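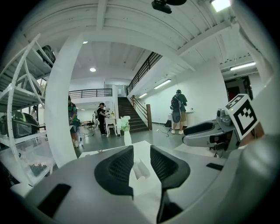

Figure 3. Shared work area, with shelving at left and white tables in use.

4.2 What settles on a shared table

We had expected the shelves to do the storing and the tables to do the working. The residents of the Liller floor had other ideas. A table with nothing on it at nine in the morning had, by lunch, acquired the first of what we came to call settlers: small things put down for a minute and still there on Wednesday. Folded scraps were the pioneers. Bags went to the shelves, to their credit, and so did anything with a hard shell.

The shelving was fitted in April under the Zullen plan, which gave every item a level according to how often it was wanted. The plan lasted 7 working days. After that, items were shelved at whatever height the arm happened to be, and clear containers filled up with small dark parts that had lost their parent object. We asked for labels. We got two, both on the same box.

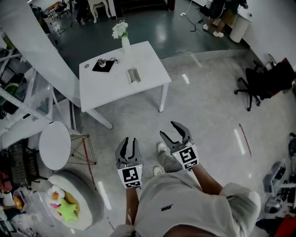 Dristel Unit for Workplace Studies, Romaniuk Institute

Decorated tables behaved differently. A vase of white flowers near the far edge seems to work as a mild form of policing, and on such tables we logged fewer settlers over the whole period (82, against roughly 900 elsewhere). Cables were the exception. A thin wire will cross a tabletop with flowers on it as readily as one without, and a grommet hole by the edge is no guarantee that anything will be threaded through it. The black mat did better. People put a device down on it and seemed to feel they had tidied up.

We also tried a 30-minute clearing round at the end of each day. Attendance was good on the first day – there was cake – and the cake plates were entered as settlers the next morning.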